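Reading aloud to toddlers: notes for the Plullton parents' evening
Speaker: Chaminda Kanagaratnam
2018-10-24

Slide 1. Title

Say hello, thank the library for the room. Mention that the handout has all the book titles on it, so people don't need to write them down. Questions at the end, but stop me if I'm going too fast.

Slide 2. Who I am

Children's bookseller at Ibarra Books. I run the under-fives story hour there and have two kids of my own. The older one sat still for books from the start. The younger one ate them. Most of what I have to say comes from the younger one.

Slide 3. What I mean by toddlers

From 14 months to just past the third birthday. Before that, any book will do, and a lot of them will get chewed. After that, kids can follow a longer story and the advice changes.

Slide 4. How long to read

Parents ask me this more than anything else. My answer is as long as the child is interested. With a one-year-old that can be two minutes. Several short reads in a day work as well as one long one. If the child walks off, keep reading to the end of the page and then stop. Often they come back. If they don't, put the book down and leave it where they can reach it.

Slide 5. Choosing books

Hold up the board book and the paperback. Pass both around.

Look at the number of words on a page. For this age I like no more than a couple of lines. Read one page out loud in the store before you buy. If you trip over the words there, you will trip over them at home when you're tired.

Repeated lines are good. The child learns where the line comes and starts to say it with you. Rhyme helps but it has to be decent rhyme. Flaps are fine, but buy them knowing they will tear. Keep tape in the house.

Read the first four pages of "Jikby Looks for a Sock." Let the room join in on "Not in there!" Don't read the ending, people like to find it themselves.

Slide 6. Where to read

You don't need a reading corner. Floor, couch, bed, bathtub with the plastic kind. What helps is having it be the same place most days, with the TV off and the phone in another room. A soft blanket on the floor is enough.

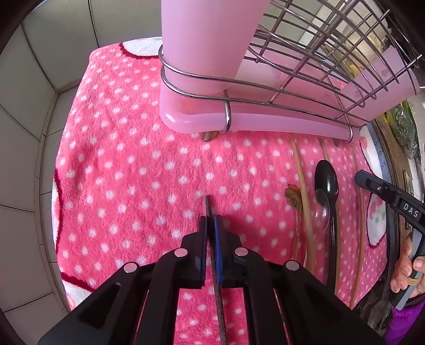
Pink blanket with white dots.

Slide 7. Same book again

They will ask for the same book over and over. Read it again. The child hears something new each time, even if you don't. If you can't face it, try these: let the child turn the pages, leave off the last word of a line and wait, or ask where the dog is. Don't hide the book. I hid "Fanen the Goose" behind the dryer one June and had to buy a second copy.

Tell the story about reading it 9 times on one car trip. Keep it short.

Slide 8. Voices

You don't have to do voices. Plenty of parents feel silly and then don't read at all, so let yourself off. Slow down, and get a bit quieter at the sad or scary parts. That does most of the work. If you do a voice once, be ready to do it every time.

Slide 9. Two languages at home

Read in the language you're most at ease in. If the book is in English and you'd like to talk about it in Tamil or Spanish, do that. You can tell the story from the pictures and skip the printed words. We stock some bilingual board books, and the library can order more.

Slide 10. Library cards

Children can have their own card from birth. Each card takes up to 26 books at a time. Board books go back with tooth marks on them all the time, and the desk staff have seen worse.

Slide 11. Questions

If it's slow to start, ask who has a book at home they can't stand. That usually gets people talking.

Handouts are on the table by the door. Collect the board book and the paperback before people leave.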